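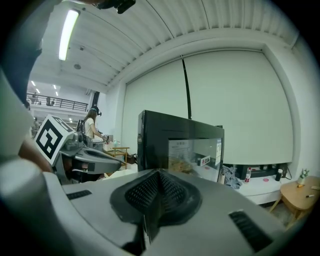

October, 14:20. Oven, second load

Oven is the black one with the glass door. White paper label near the top of the window stays on for now, same for the small red-and-white sticker with Chinese characters. Interior light on, items orange-brown.

Load: 6 pieces, Iltetti mix, 600 g total. Timer set to 20 min. Rack position 2.

To do: weigh again after cooling, enter loss in the Briltano sheet. Low white cabinet to the right of the oven: keep clear for trays.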